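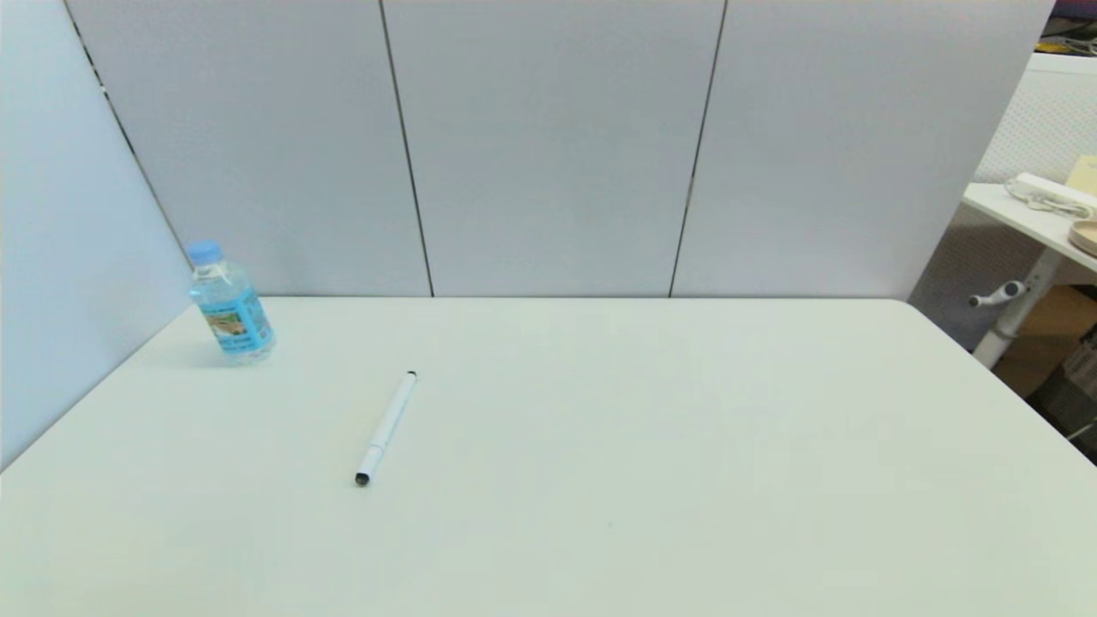
A white tabletop with pale gray fabric panels behind it.

Gralcombe Desk Divider Set: Three Months With a Quieter Office, Supposedly

By Conceição Calado
Reading time: 4 minutes

We use cookies to remember your preferences and measure traffic. By continuing to read you accept our cookie policy.

I have sat in open offices for most of my working life and I have been promised quiet in all of them. First it was carpet. Then it was a machine that hissed from the ceiling. Now it's fabric panels, and the company selling them this time is Gralcombe, whose divider set clamps to the back and sides of an ordinary desk and is sold with the words "acoustic privacy" on the box in very large type.

I bought a set with my own money for the shared office I rent a desk in. Garcia, the reseller, charged me $60 for delivery on top of the price, and the boxes were left at the wrong entrance. That isn't Gralcombe's fault, but you should know it before you order.

What a panel can and can't do

Sound goes over things. A panel that stops at head height will take a little off the voice of a person directly behind it, if that person is sitting down and facing it. It will do very little about somebody standing up on a phone call two rows away, and that somebody is the whole reason people buy these. The Gralcombe leaflet talks about "absorption" and gives one number for it without saying how it was measured. I wrote and asked. I got a friendly reply with the same leaflet attached.

So I did my own unscientific test. I put a kitchen radio on the next desk, set it to a talk station, and tried to follow the conversation with the panels up and then with the panels off. With them up the voices were duller. I still caught every word. A colleague tried it and thought the difference was bigger than I did, though she was the one who had suggested panels in the first place.

At three in the afternoon, when the room is at its worst, I still reach for earplugs.

Putting it up

The clamps are decent. They open wide enough for a thick top and have rubber pads that haven't marked anything so far. The instructions run to 13 steps, of which step four should come before step three. If you follow them as printed you will attach the side panel and then have to take it off again to get at the corner bracket.

Line the back panels up before you tighten anything. Mine leaned, and once the clamps were tight I had to undo the lot.

The hex key in the box is soft and rounded off on me. Use your own.

Living with it

Now the part I didn't expect to like. I can't see people walking past any more, and I look up far less than I used to. Movement was bothering me at least as much as noise, and a plain gray panel deals with movement completely. If Gralcombe sold this as a screen I'd have fewer complaints.

On the other hand it makes a desk darker. Mine is near a window and I still added a lamp in July, which felt silly. The fabric also picks up lint and shows it, and the leaflet says to vacuum "with care" and leaves it there. Pins hold if you push them in at an angle. Straight in, they drop out by the next morning.

There is also the matter of talking to the person beside me. We used to sort things out with a look, and now we send messages across a distance of one arm. I haven't decided if that's better.

Compared with the others

I borrowed the Boklow screen for a while. It's thinner, cheaper and wobbles whenever you type hard, and it did the same nothing for sound that everything else did. The Fomovcombe is the expensive one, with a felt so thick it eats into your desk space. It did dull the radio a bit more. I wouldn't pay the difference.

If noise is your problem, a $19 pair of earmuffs from a hardware store will beat all three, and you'll look no stranger than the man in my office who wears a hooded blanket.

Verdict

Good clamps, dull fabric, a claim on the box that I don't believe. Buy it if you're tired of seeing your coworkers. I'm keeping mine up, with the side panel on the left only, and I've put the spare one under the desk where it stops a draft.

Related reading
Do ceiling baffles work in a rented office?
Desk lamps that don't buzz
Earplugs for long days: what we kept using
Boklow chair, one year later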